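Consejos para la cocina y el taller de a bordo si usas el barco como transporte

Publicado en Tavport

Cada temporada aparecen listas de trucos para quienes van y vienen en lancha o en taxi acuático, y cada temporada me las mandan. Las he probado casi todas en el Cuervo, que hace de ferry pequeño entre Irent y Cedum, y la mitad no vale el papel. Aquí va lo que queda después de cribar.

Bicarbonato en la nevera portátil

Dicen que quita el olor a pescado. A mí me quitó una parte, durante una tarde. Lavar la nevera con agua caliente y jabón y dejarla abierta a la sombra funciona mejor y no deja polvo blanco en los bocadillos. Si el olor sigue, mira la goma de la tapa.

Arroz en el salero

Este lo doy por bueno, con reservas. En tierra aguanta bien. En cubierta, con la humedad de la travesía, la sal se apelmaza igual. Un bote de rosca, cerrado de verdad, y se acabó el problema.

Vinagre para las manchas de óxido

Sobre un cuchillo, sí. Sobre el pasamanos de acero inoxidable, Fredy Taipe lo dejó toda una noche y amaneció con una marca mate que todavía se ve. Diez minutos, esponja blanda y mucha agua dulce. Y nada de estropajo metálico, por más que lo recomienden en los foros.

Café molido contra el olor a gasoil

No. Huele a café con gasoil. Busca la fuga.

Organizar la caja de herramientas

Yeison Quispe jura por los separadores de espuma recortados a medida. Quedan preciosos hasta que se mojan, y entonces guardan el agua pegada a las llaves. Prefiero una bolsa de lona enrollable y un trapo con una gota de aceite. Lo barato, en este caso, dura más.

Nudos para sujetar las bolsas de la compra

Aquí es donde más tonterías se leen -- hay quien enseña cuatro nudos distintos para atar una bolsa al asiento del taxi acuático. Con un as de guía y un ballestrinque vas servido. Si el cabo es fino y resbala, da una vuelta más antes de cerrar, y no cortes el sobrante al ras.
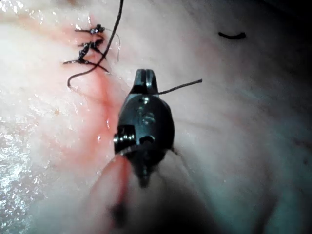
Tampoco me creo lo de quemar siempre la punta con un mechero. En nailon sirve; en algodón lo único que consigues es un extremo negro que se deshace. Para el algodón, hilo encerado y unas cuantas vueltas bien apretadas.

Pastillas antihumedad

Compré un paquete para el armario de la cocina. Recogieron agua, eso es cierto, y el recipiente se volcó con la primera ola de costado. Si las usas, que sea con el barco amarrado. Navegando, ventila y seca con un paño.

Si alguien tiene un remedio para las juntas de la ventanilla que no sea silicona, que lo cuente en los comentarios y diga cuánto tiempo lleva puesto.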